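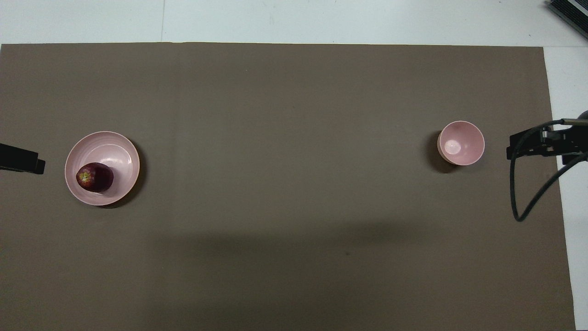

**Figure 3.** Start state of one Plate-to-Bowl trial, seen from the head camera. The apple is in the plate on the left; the bowl on the right is empty.

### 4.2 Plate-to-Bowl Transfer

The task can be stated in one sentence, which has not made it any easier to publish: move the apple from the plate to the bowl. We chose it as the simplest member of the Rustad suite that still requires both arms, and it has since consumed more of our time than the other five tasks together.

The difficulty lies in the distance between the dishes. A plate at the far left of the mat is comfortable for the left arm and awkward for the right, and the bowl has the reverse problem. A policy must therefore either pass the fruit from one gripper to the other or set it down on the mat and let the second arm collect it. We did not tell the policy which to prefer. The human operators, asked to do whatever felt natural, split between the two and defended their choices at lunch.

**Data.** We recorded 923 demonstrations by teleoperation and kept 706. Most of the discarded episodes ended with the apple on the floor. The rest were technically successful but contained long pauses in which the operator was, by their own account, thinking. Earlier experiments with Clitent showed that a policy trained on such pauses learns to pause as well, with great conviction and no plan to resume.

**Matching dishes.** In the start state of Figure 3, plate and bowl share the same light pink. This is deliberate. With dishes of different colors, our first model reached a respectable score by treating the goal as a color, a shortcut we discovered only after drafting the abstract. With matching dishes the model has to use shape and size, and the prompt "put the apple in the bowl" has to be read to the end.

**Evaluation.** Each policy is run for 200 trials, with the start positions of the dishes and the apple drawn from a fixed list shared by all methods. A trial succeeds if the apple is at rest in the bowl and both grippers have let go. The second condition was added after Nodeo, our strongest baseline, finished a run by placing the apple correctly and then declining to release it. A trial is stopped after 6 failed grasps.

We score the handoff separately from the placement. Grumora rarely drops the apple between grippers, and most of its remaining failures come at the bowl, where the steep walls leave little room for fingers that arrive at an angle. Markos Stergiou proposed a wider bowl. We have kept the present one — a wider bowl would improve our numbers without improving our method — and report the failures by type in the appendix.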